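Home | Program | Speakers | Sessions | Materials | Contact

The Washing Machine Corner: Small Loads and Shared Equipment
Speaker notes, Bosance Residential Services Forum
Presented on Apr 26, 2018
Speaker: Wagner Batista, Flitholm Housing Office

Opening

Thank the organizers and Zuleica Teixeira for the invitation. State the subject plainly: a single front-loading machine, a basket, and the few feet of floor on which residents do their wash. The Flitholm office has managed shared laundry since 1976, and written guidance has been issued to residents since 2007.

Begin with the front edge and the foot beneath it. Residents look at the door and the dial; staff are asked to bend down and look at the feet as well. A machine that rocks on its feet should be reported before the next load is run.

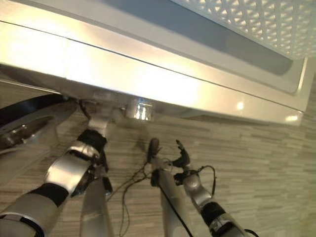 The basket on top

The top of the machine is the natural place to set a basket, and the office permits it while a load is being prepared. The basket used at Flitholm is white plastic with perforated sides. It should be taken down before a spin cycle starts.

Speak briefly about load size. Two garments, one teal-green and one black, make a small load. Guidance allows it, although residents are encouraged to wait until more has been collected.

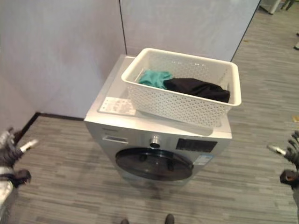
Dark items should be kept apart from colored ones the first time they are washed. Mention the December notice on this point, which drew six written replies, most of them in favor. Copies are on the table by the door.

Next, the matter of overhang. A long basket may reach past the right side of the machine. This is acceptable for a moment, provided the weight stays over the top panel. Ask the audience how their own buildings handle it, and allow two or three answers. 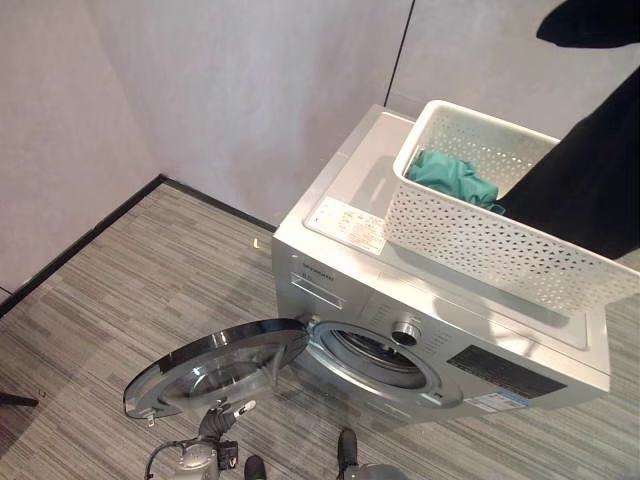
The label on the top panel should be left in place and kept readable. Several buildings, Rangel House among them, have lost theirs to cleaning products. A damp cloth is sufficient.

Loading

Open the door fully before lifting the basket. Check the drum and the gray rubber gasket for small items left by the previous user. Bring the basket down with both hands, and load one piece at a time.

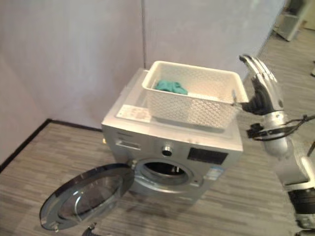

Wagner Batista

Close with the practical requests. Doors are to be left ajar after use, and baskets returned to the shelf. Questions on repairs may be sent to the housing office in writing, with the building name and the machine number. Allow ten minutes for discussion, then hand over to Zuleica Teixeira for the session on drying rooms.

Contact: Flitholm Housing Office, Room 2098 | Back to top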